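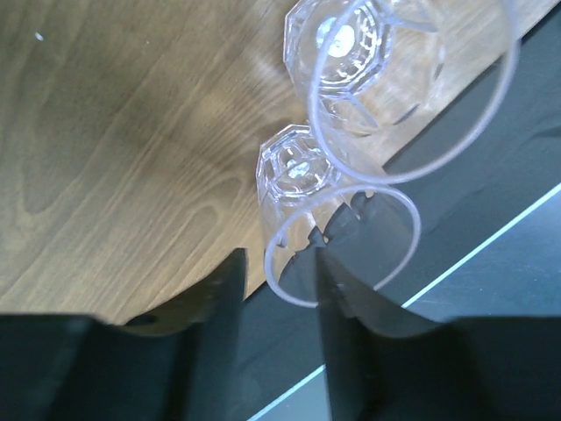 Deux gobelets transparents en plastique, couchés sur un plateau en bois.

Accueil Cuisine Vaisselle Égouttoirs Plans et tables Entretien Contact

Plateau de table Sorari, bois huilé, usage cuisine

Le plateau Sorari est vendu seul, sans piètement. Il est destiné aux cuisines, aux arrière-cuisines d'association et aux petites salles de réunion où l'on sert à boire. Il se pose sur deux tréteaux ou sur un châssis fixe, à condition que les appuis soient plans et que la charge soit répartie.

Le bois est livré poncé et huilé une première fois en atelier. Le dessin du veinage varie d'une pièce à l'autre et ne peut pas être choisi à la commande. Les différences de teinte s'atténuent au bout de quelques mois de lumière — il vaut mieux éviter de laisser un objet toujours à la même place pendant cette période.

Dimensions et poids

Longueur : 100 cm
Largeur : 60 cm
Épaisseur : 27 mm
Référence du plateau seul : 487
Référence du plateau avec jeu de fixations : 578

Une version plus longue, 103 cm, existe pour remplacer les anciens plateaux Ivbridge, dont les perçages étaient décalés. Elle est fabriquée à la commande. Merci de préciser l'année d'achat du piètement, les entraxes ayant changé deux fois.

Finition

L'huile utilisée pour la finition est la Grolik incolore. Elle pénètre dans le bois et ne forme pas de film en surface. Une tache d'eau essuyée dans l'heure ne laisse normalement pas de marque. Le vin, le café et le jus de citron demandent plus d'attention, surtout le premier mois. Pour un usage quotidien avec de la vaisselle mouillée, nous recommandons une couche supplémentaire avant la mise en service.

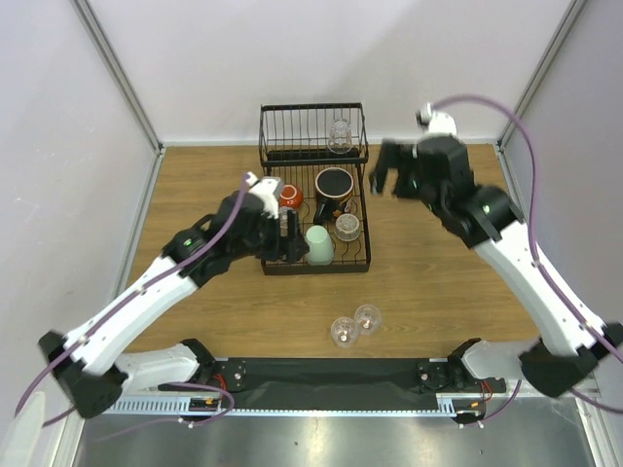 L'application se fait au chiffon, dans le sens du fil. On laisse pénétrer vingt minutes, puis on retire tout l'excédent avec un chiffon sec. Une deuxième couche peut être passée le lendemain. Les chiffons imbibés d'huile doivent être mis à tremper dans l'eau avant d'être jetés, car ils peuvent s'enflammer seuls en séchant.

Ne pas employer de vernis par-dessus l'huile. Il n'accroche pas et finit par s'écailler, et le ponçage complet qui s'ensuit enlève près d'un millimètre de bois. Les cires teintées sont possibles, mais elles marquent à la chaleur.

Entretien courant

Éponge humide bien essorée, savon doux, séchage au torchon. Pas de poudre à récurer, pas de nettoyeur vapeur. Un dessous-de-plat reste nécessaire pour les casseroles. Sous un égouttoir, prévoir un bac ou un tapis absorbant et le soulever une fois par jour pour laisser le bois respirer. Les pieds métalliques non protégés peuvent laisser des traces noires sur les essences riches en tanin — des patins en feutre ou en silicone suffisent à l'éviter. 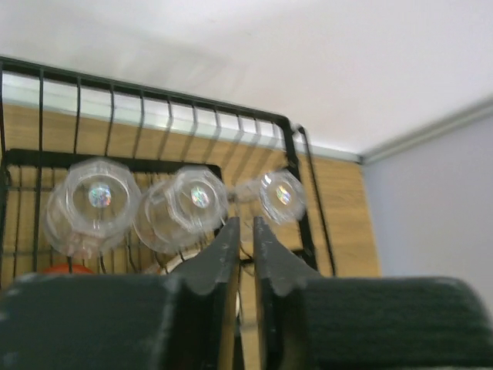

Égouttoir en fil noir.

Compatibilité

Le plateau se monte sur les tréteaux Abubakar, hauteur fixe ou réglable, ainsi que sur la plupart des châssis à traverses plates. Les vis fournies avec la référence 578 ont une longueur de 20 mm. Ne pas les remplacer par des vis plus longues, qui traverseraient le plateau. Les trous oblongs du châssis doivent rester libres d'un côté pour que le bois puisse travailler en largeur.

Livraison et retours

Expédition à plat, sous carton renforcé aux angles. Les commandes passées avant midi partent le lendemain ouvré, sauf la version 103 cm. Le colis doit être ouvert en présence du livreur. Un angle enfoncé se répare mal et le signalement doit être fait le jour même.

Un plateau déjà huilé par le client ou déjà percé n'est pas repris. Pour toute question technique, écrire à l'atelier à l'attention de Zuweira Ayaaba, en indiquant la référence et si possible le type de piètement. L'atelier est fermé le lundi.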